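Getting Through the Washing When the Weather Won't Help
Posted 2026-05-18 in Laundry and Linen

We've had nine days of drizzle here in Clarnden and the clothes airer has become a permanent member of the family. I trip over it on the way to the kettle. So I thought I'd put down a few of the things I do in the cooler months to keep the pile moving, some of them from my mum, some learned the hard way (a pink cricket jumper, about which my son is still bitter).

Start with the spin

If your machine lets you choose, run a second spin before you take anything out. I do an extra one on towels and jeans every single time from now until spring, and it takes hours off the drying. Woollens are another matter. Roll those up in a dry bath towel, kneel on it, unroll, and lay them flat on a second towel somewhere out of the sun.

Don't stuff the drum, either. I know, I know, you want it all done in one go. You should be able to get your hand in flat on top of the load. My old Drisex used to walk itself halfway across the laundry if I overfilled it, and that taught me faster than any manual.

Vinegar, and where it goes

I put a splash of plain white vinegar in the softener drawer for towels. It gets rid of that stiff, boardy feeling and the clothes don't come out smelling like fish and chips, I promise. Never in the same wash as bleach, please. And skip it for anything with elastic you're fond of, as I've had swimmers go saggy and I do blame the vinegar, though my sister says I just bought cheap swimmers.

Hanging indoors

Put the airer in the smallest room with a window, open the window a crack, shut the door. A fan on low pointed across the clothes does more good than a heater. Leave an empty rail between heavy things. Shirts go on hangers along the shower rail, top button done up, and you'll find half of them never need the iron.

Socks! Peg them by the toe, in pairs, straight out of the basket. I resisted this for years because it seemed fussy, and now I can't imagine going back to that dreadful sorting session on the lounge room floor.

Collars and underarms

For grubby collars I make up a paste of bicarb and dishwashing liquid, work it in with an old toothbrush and leave it while I have my cuppa. Rinse it off in cool water before the wash. For the yellow marks under the arms, soak in 500 ml of warm water with a spoonful of oxygen bleach powder (coloureds are usually fine with it, but dab a hidden seam first). Do the soak before the tumble dryer gets anywhere near it. Once heat has been at a stain you're more or less married to it.

Folding while you've got the table clear

Fold on a table, at a height that suits your back, and wipe it down first. The bed is too soft and too low and the cat gets involved. Give knits a good shake, smooth them with the flat of your hand, sleeves to the back, then up from the hem. I like the collar left showing so I can tell my husband's polos apart in the drawer.

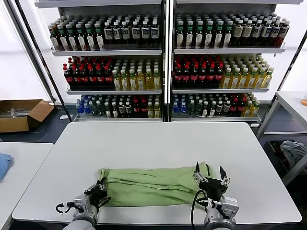
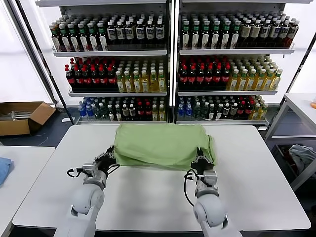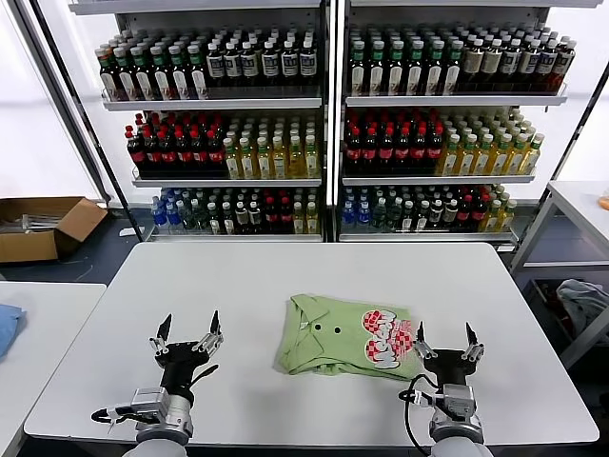
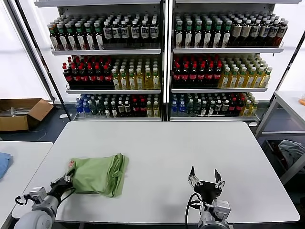 Light green shows every crease, by the way, so fold it first and put it on top of the stack.

Kelly Sales wrote in to say that the extra spin has been a godsend for her towels, but she'd go easier on the bicarb paste than I do, having scrubbed the colour clean out of a navy collar with it. She dabs on a bit of plain shampoo instead and leaves it overnight, and she wants to know whether anyone has found a way to keep fitted sheets from swallowing everything else in the wash.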